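Ticket 272 -- Live stats page, Boswood women's basketball

Opened Saturday by Vernon Kennedy, Chisholm media desk. After halftime the rebounds stopped updating, but points and fouls were correct. I restarted the Tumov feed and got the same result. 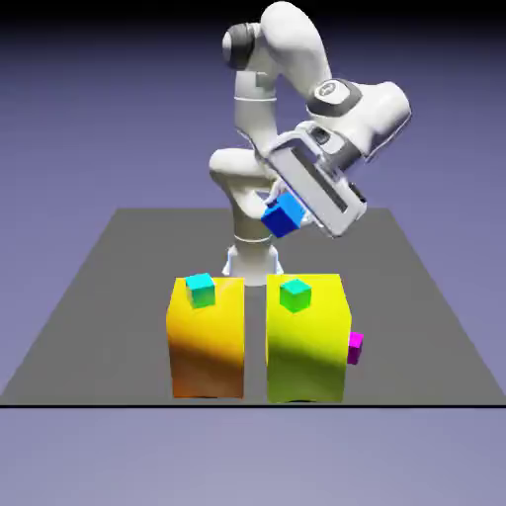
Which player lines are wrong?
Only the 6 bench players. The starters match the paper score sheet.

I cleared the roster cache and loaded the file again. Rebounds came back after 15 minutes -- blocks are still missing. Ticket stays open.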